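# Plirkbridge open day, June

I came home with sore feet and a notebook full of fabric swatches, and I'd go again tomorrow.
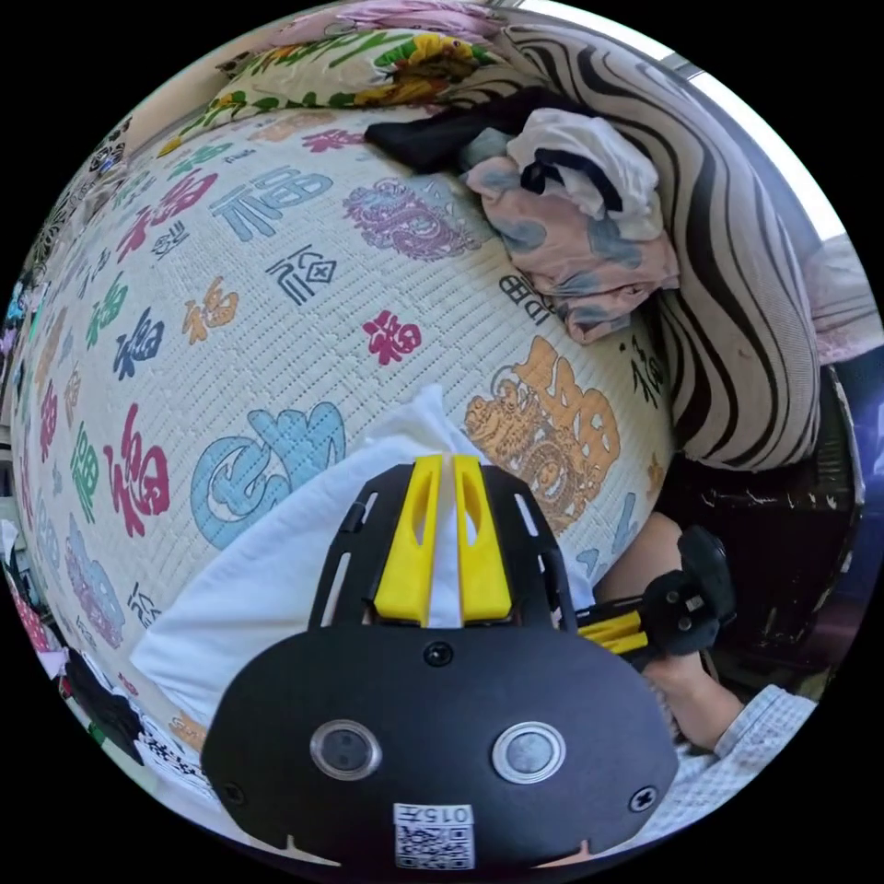
*The 福 mat, with clothes piled on it. My favorite thing of the day.*

Some background first. Plirkbridge is the old mill building by the canal, and once a year the home textile people who rent space there open their doors. Josiane Marty talked me into going (she's been three times and has the tote bags to prove it). We got in at 10 and went straight up to the second floor, where Wirnero keeps its summer bedding.

I had never given sleeping mats much thought. We had cotton sheets and a fan growing up and that was that. But these are lovely things! The one in the photo is woven, cream colored, with a fine rib to it, and it's covered in the character 福 – good fortune, or blessing – in red, blue, green, orange, pink and purple. They come in all sizes and point every which way. There's a fat pale blue one with rounded, cloudy strokes that I'd happily have on a T-shirt, and an orange-gold one with a dragon coiled up inside it. I found that dragon after Josiane had already moved on to the pillowcases, and I made her come back.

Apolline Boyer runs the bedding room and was very patient with us. She has 1,403 printed designs in her archive, and she pulled out drawer after drawer of paper samples so we could see how a character gets redrawn for a weave. Thin strokes tend to get lost in the ribs, so they get fattened up or given an outline. After that I went around looking for outlines on everything.

Her care advice, copied from my notes:

- Wipe with a damp cloth, then air it flat in the shade
- Roll it for the winter, print side in
- Don't fold it on the same line twice

Lunch was noodles from the Asfaw stand in the yard. Get the ones with pickled greens, and get there before noon because the line was out the gate by the time we'd finished.

In the afternoon we did the Kuvlow side, mostly quilts and blankets. Beautiful stitching, but the room was warm and I was fading, so I only half listened to the batting talk. Their remnant bin is worth digging through. I got a strip of green check long enough for two cushions – 27 inches wide, a bit faded at one end.

Parking was fine on the canal side. The elevator is slow, and the stairs are steep but have a good rail. Josiane wants to go earlier next year and start with the remnants.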